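Miswood Computer Drop-Off FAQ

Questions we get all the time. Read before you call please, the phone is one person and he is usually carrying something.

Where do I bring stuff?
Back door of the Drimness building, off the alley. Not the front. Front desk will send you around anyway.

What hours?
9 am to 2 pm, weekdays. Closed the whole of February for inventory. Don't leave things outside the door when we're closed, they get rained on and then they're trash.

What do you take?
Desktops, laptops, monitors (flat only), keyboards, mice, cables, routers, loose parts. Working or dead, both fine. Tell us which if you know.

What don't you take?
Tube TVs. Printers. Microwaves, yes people ask. Anything with a swollen battery, call the county for that one. No big copiers.

Does it cost anything?
Desktops and laptops free. Monitors $2 each. Screens over 43 inches we can't take at all, they don't fit on the cart.

Can you pick up from my house?
No. Offices with 34 or more machines, email us and we'll try to work out a truck. Homes, sorry, no.

What about my data??
Take the drive out yourself if you're worried. Otherwise we wipe every drive that spins up and shred the ones that don't. You can ask for a wipe slip at drop off. Has to be at drop off, we can't match a drive to you a week later.

I forgot to save my photos. Can I get my computer back?
If it's still on the intake shelf, yes. Once it's been logged, no. Usualy that's the same day so check first.

Do I need to sign out of things?
Yes please. Laptops and tablets especially. If it's locked to your account we can only part it out, even if it's a nice one. Sign out, then reset, then bring it. Password on a sticky note is OK too if it won't reset.

Should I include the charger?
Yes! Tape it to the laptop or put both in one bag. Loose chargers go in the bin with all the other loose chargers and never find there way back.

What happens to it all?
Good ones get fixed up and go out through the Daza program, mostly to students and people job hunting. Middle ones get used for parts. Rest goes to the metal recycler.

How do I get a computer from you?
Fill in the Daza form, paper copies by the door. One per household. Wait is longer at back to school time, apply early. You get the tower or laptop, a charger or power cord, and a mouse. Monitors if we have them.

Do you sell parts?
Some. Memory and power supplies mostly. Cash or card. No holds, no returns, test it soon.

Will you fix my computer?
Not here. Try Prerkon across the street, they do walk-ins.

Can I get a tax receipt?
Yes, ask at the door. We write what you gave, you fill in the value. We can't tell you what it's worth.

Can my kid help out?
16 and up, with a signed form. Closed shoes.

Who do I talk to about a big donation?
Duván Sánchez, mornings are best. Put "bulk" in the subject line or it gets burried.

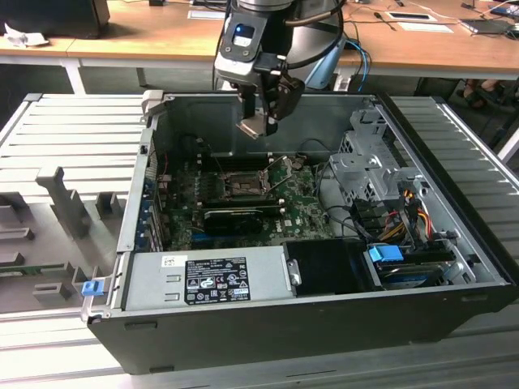
One more, got asked twice this morning. Boxes and foam: take them home with you, our dumpster is full by noon. Same goes for old manuals and install discs.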